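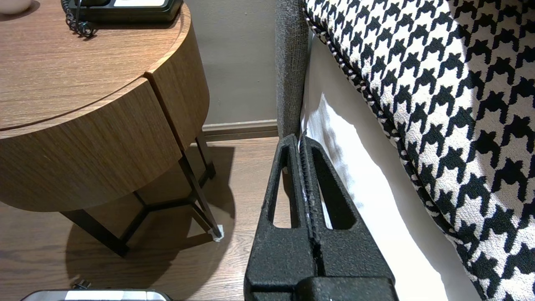 **Working group on good practice for bed-making robots – Poltthorpe, 19/07/2019**

Marcela Šimko took the chair and thanked everyone for coming over from Wolham, with a special word for the Zeman housekeeping team, who had brought a very welcome cake.

**1. Last minutes.** Agreed, once the spelling of Trodik had been put right.

**2. Grip on linen.** We had a long and friendly talk about this one. It was agreed that the draft should say the fingers take hold of the sheet by its edge, and that throws with corded piping are to be left to staff for now. The pulling limit stays at 110 until Trodik have sent their figures – Marcela will write to them.

**3. Bedside furniture.** Housekeeping asked, quite rightly, that telephone cords be treated as a hazard in their own right. The arm is to keep 200 mm clear of any hanging cord. Added to section 4.

**4. Stopping the machine.** Two wordings were read out and we rather liked both, so they will be joined into one and sent round before the end of July.

**5. Any other business.** Wolham kindly offered a room for the next meeting.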